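Call for Participants: Help Us Write the Bench Rules for Small Robot Arms

Hi, I edit the Wurklow Bench Notes, and I'm looking for people to join our next working group. If you program, run, test, teach or just regularly get annoyed by small robot arms, please read on. This one might be for you!

Some of you have followed our guide from the start. It began as my own list of habits for working with tabletop arms, which I kept taped to a cabinet door, and it grew once other people at the Wurklow shop began scribbling on it. The guide now has 83 rules in it. Some are very good. A few contradict each other (rule 19 and the second half of rule 50, I'm looking at you). And plenty of them were written for a single bench and a single gripper and make no sense to anyone else.

So we're redoing it. The new edition is called Bamon, and it'll cover collaborative arms at tables and benches, both real cells and simulated ones. We want rules a person can read on a Tuesday morning and follow by lunch. That means plain words, a clear pass or fail for each rule, and a note on who has to check it and when.

The simulated side is where I most need help. People are pretty careful with a real arm, because it can pinch you. In simulation the same people will drop a gripper straight through a tabletop, shrug, and hit reset — and then the same program goes out to the floor. I'd like Bamon to say what has to be true of a simulated cell before we trust anything that comes out of it. Do the cups weigh what real cups weigh? Is the approach height written down? Who signed off on the layout?
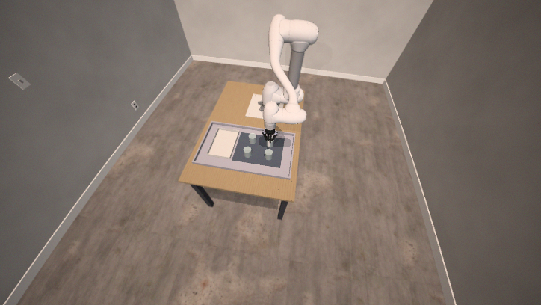 Wurklow Bench Notes, Vol. 6, No. 2, p. 14

A table with a tray, a mat and three little green cups is a good size of problem to argue over, and I promise we will argue over it. How much clearance do you want between the fingers and the rim of a cup when the gripper comes in from straight above? Is a tray with a raised rim an obstacle or part of the work surface? My draft says obstacle. Two of our current members say I'm wrong, and they've been very persuasive in the comments.

What you'd be doing

You'd join one of the small drafting groups and take on a chunk of the old guide. You read each rule, try it out on your own setup (real or simulated, either is fine), and send back a marked-up version. We have 1,543 reader comments to sort through as well. I've read every one of them, some of them twice, and I'm not going to pretend they're all polite, but there's great stuff in there.

We meet online every other week for an hour. There's one in-person weekend in Worcombe in November, when we run the draft rules on real benches and find out what we got wrong. Travel and a room are covered for that one. Lunch too, and it's a decent lunch.

Who I'm looking for

You should have spent real time around an arm or a simulator. I don't care much about job titles or degrees. Technicians, students, shop teachers, safety people and hobby builders are all welcome, and I'd be especially glad to hear from operators. The people who stand next to the machine all day are the ones missing from most rule books I've read, mine included.

You need to be able to write a clear sentence and put up with having it edited. You don't need to write code. If you do, there's a small tool called Xaba that we use for logging test runs, and it could use some love (the export button is a mess, sorry).

Please skip this one if you're mainly hoping to get your company's product named in the rules. We don't name products.

What you get

There's a flat fee of $1,543 for the whole project, half at the start and half when your chunk is done. Yes, it's the same number as the comments, and yes, I noticed when I was typing up the budget. Your name goes in the front of the guide unless you'd rather it didn't. Drafts are shared with every group, so you'll see all of it as it comes together.

There are 19 places. If more people write in than we can take, I'll keep a list of readers for the review round, which is unpaid but a lot shorter.

How to apply

Send me a page or less. Tell me what you work with, and tell me about one rule you've followed that you thought was silly, or one you wish somebody had written down sooner. I learn more from that than from a resume — though you can attach one if you like. Use the contact form on the Wurklow page and put "Bamon" in the subject line so it lands in the right folder.

I answer everyone, but I'm slow, so give me a couple of weeks before you nudge me. After that, nudge away!

Posted February 2, 2019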